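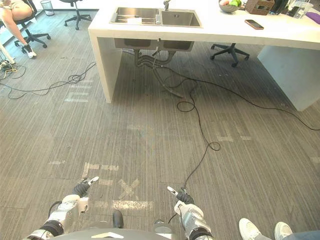

Unit 4. Sink islands, loose cables and carpet tile in office fit-outs

Handout for the interior services module, Treltham. Course leader: Horațiu Onu. Read before the 12 noon session and bring the Toltell survey sheets.

4.1 Scope

This unit covers a free-standing sink island placed on a carpeted office floor. The details differ from those of a domestic kitchen, where the sink normally stands against a wall and the floor finish is sheet or tile. Three items are surveyed separately: the island and its supports, the cables on the floor, and the carpet.

4.2 Island and supports

A white countertop island with a double stainless steel sink can be carried on unlike supports, for instance a slab leg at one end and a wide pedestal base at the other. Record each support by type. The two do not load the floor in the same way. A slab leg bears on a narrow strip, and carpet under it will compress over time; a pedestal spreads the load and usually leaves a lighter impression.

Do not assume which support contains the pipework. Open the access panel, if there is one, and write down what is inside.

4.3 Cables on the floor

Cables running out from the sink area are entered on the sheet one by one. For each, note:

start point and end point, if both can be reached
whether it lies straight, looped or in loose coils
whether it passes under a fixed item
the position of any plug cluster relative to the sink

Plugs resting directly on carpet near plumbing are marked as priority. A cable that crosses a walking route is marked T (trip) – even where it is thin and lies flat. Coils are entered as a single item.

4.4 Carpet and tape marks

Striped carpet helps the surveyor, as the stripes give a ready reference line. State their direction relative to the island before taking any offsets. In the Inero exercise the first offset is 436 mm and the second 70 mm, both taken at right angles to the stripe.

Old setting-out tape is recorded by shape (X, strip, broken strip) and by condition. Pale tape scuffed into the pile is entered as "worn". Do not lift it during the survey. Residue tests are covered by Marius Grecu in Unit 5.

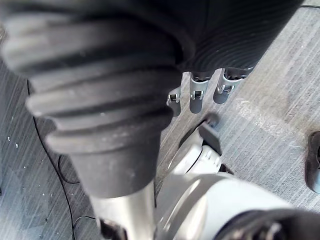 Fig. 4.2. Close view above the carpet: black ribbed bellows with surface scuffs, silver shaft below.

4.5 Exercise

Complete sheet 24 for the Ivanyshyn floor. Use one line per cable and one line per tape mark. Leave the remarks column blank where there is nothing to report.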